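6 min read

Teaching by the bowlful

Lovely Agbayani talks with her hands, which makes sense when you learn what she does all day. She leads example gathering at Kornovo, a small group teaching a robot arm to tidy and fetch around a kitchen, and she will happily spend ten minutes on where to put a bowl.

"People hear 'learning system' and picture a huge computer," she says. "For me it's a table, a basket of fruit and a lot of patience. I love it!"

The project is called Mikico. An operator guides the arm through a small job from start to finish, and each run is saved as one example. By the time I visited in August the team had 282 of them — all with fruit and vegetables, all on the same grey tabletop.

"You start somewhere modest," says Agbayani. "A bowl, a tray, a few things to pick up. Then you move everything a bit and go again." 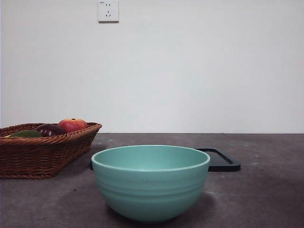
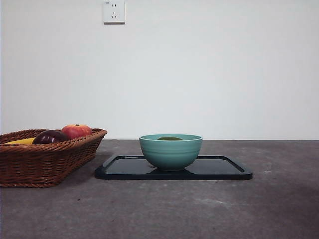 Bowl, tray and basket between takes.

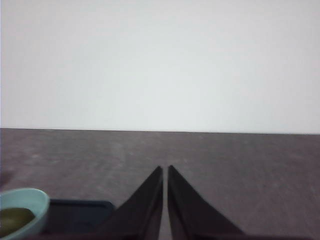
The moving matters more than I had guessed. In the first week, she tells me, the bowl went back to the same spot every time, and the system learned the spot. Shift it by a hand's width and the arm would reach confidently for thin air.

"That was a brilliant day," she says, and she means it. "It showed us exactly what we'd been teaching it. We threw out 19 runs and I made a new rule that you can't start until you've changed something."

Her colleague Somtochukwu Onyeka does most of the driving. He came from Prondia, where he looked after packing machines, and he says his new job is closer to playing an instrument. A good session lasts three hours, with a break whenever his movements get lazy.

"The robot copies my habits," Onyeka says. "If I dither, it dithers. I had this little wobble before closing the gripper, and a fortnight later there it was — my wobble, on a machine."

Did they keep the clumsy runs? Some of them, he says, provided he had recovered and finished the job. A learner that has only seen tidy grasps has no idea what to do after a poor one.

Next on the list are four new kinds of bowl and a second table by the window, where the light changes through the afternoon. Agbayani is already sketching layouts for it in a notebook, and she turned it round to show me the page for tomorrow morning.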